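Zetitz Automation User Group
Minutes of the open day planning meeting
May 9, 2025
Held in the upstairs room at Surkard

The meeting opened at 10 a.m. The minutes of the March meeting were accepted with one change: the parking charge at the Kurnstead hall is per vehicle, not per group.

1. Visit to Nyitrai
Members who went on the visit reported back. The group saw the packing line and the small parts cell, and the host allowed extra time for questions. The line was stopped for a belt change during the first half hour. Several members felt the talk on guarding was too long. A thank-you letter has been sent.

2. Clip sorting demonstration

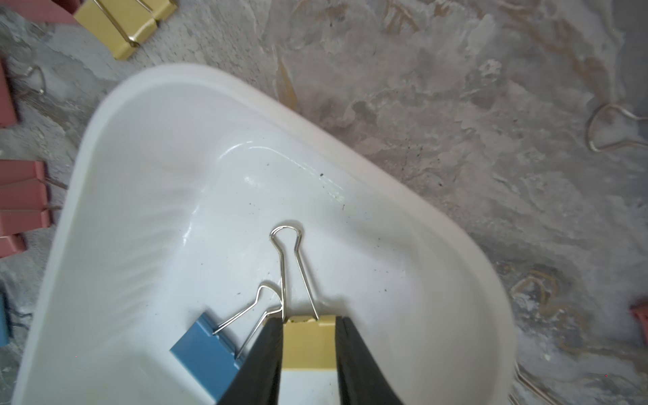 The demonstration for the open day will be the binder clip task on the single arm. It was agreed to keep it at table height so that school groups can see into the tray. The arm picks one clip at a time. There was discussion of whether to use one color only. The meeting preferred to keep the yellow, blue and pink clips mixed, as visitors can then follow which one is in the gripper. One member asked that the white tray be wiped out before each session, as dust specks show up badly on it under the hall lights. Agreed.

The wire handles were raised as a concern. A clip held by its body with the handles up was thought to be the easiest grip for visitors to understand. Clips that come apart are to be taken out of use.

3. Open day arrangements
Surkard will lend two tables and the safety barrier. Visitors will be let in by groups, with no more than 35 in the hall at once. The leaflet will be one sheet, printed both sides, and 1,000 copies will be ordered. The quote for printing was accepted. It was asked whether the leaflet should list member firms. Left until the proof is ready.

4. Any other business
The key to the Kurnstead store has not been returned. Members are asked to check.
The projector needs a new cable.

The date of the next meeting will be sent out by email. The meeting closed at 11:35 a.m.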